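Cahier d'atelier — Preltport, salle du fond
15 juin 2020
Rédigé par Griet Dekker, relu par Koen Van Hecke

Collecte « ramassage au sol », suite

Nous continuons la tâche commencée en février : le robot à deux bras ramasse ce qui traîne au pied du mur et le dépose dans un récipient bleu. Koen téléopère, moi je note et je remets le désordre entre deux essais. L'objectif pour Segers reste de 50 démonstrations acceptées. Au moment où j'écris, nous en avons 30. 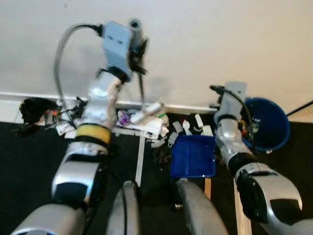
Le changement principal depuis la dernière fois concerne la durée. Avant, on laissait l'opérateur vider tout le tas dans un seul enregistrement, et c'était trop long : quand une prise échouait à la fin, il fallait jeter l'ensemble. Maintenant un épisode correspond à un seul objet, avec retour des bras en position haute. Le découpage dans Plonis est devenu beaucoup plus simple.

Les papiers restent difficiles. Koen appuie trop fort sur le tapis, le poignet se bloque et il doit recommencer l'approche. Je garde ces reprises dans le jeu de données, avec l'étiquette « correction », car la politique entraînée le mois passé ne savait pas du tout récupérer après une prise manquée. Pour les objets cylindriques, il préfère arriver par le haut et je trouve aussi que c'est plus régulier.

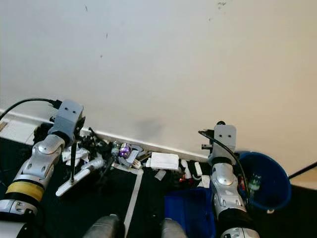 Problèmes et réglages

Décalage entre la vidéo et les positions articulaires : environ 10 images sur les premiers épisodes. J'ai relancé l'horloge de Bastow et le décalage a disparu, mais je ne sais pas encore pourquoi il était là. Épisodes concernés : mis à part, pas effacés.

Les câbles des poignets sont à surveiller. Koen dit qu'il sent une résistance quand il tourne le bras gauche vers l'intérieur. À vérifier avant la prochaine séance.
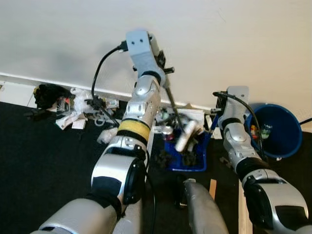
Cylindre blanc au-dessus du bac bleu, bras gauche.

À faire
— varier davantage la disposition du tas, je le refais trop souvent de la même façon
— demander à Segers si 2 opérateurs différents sont exigés
— copier les épisodes sur le disque de réserve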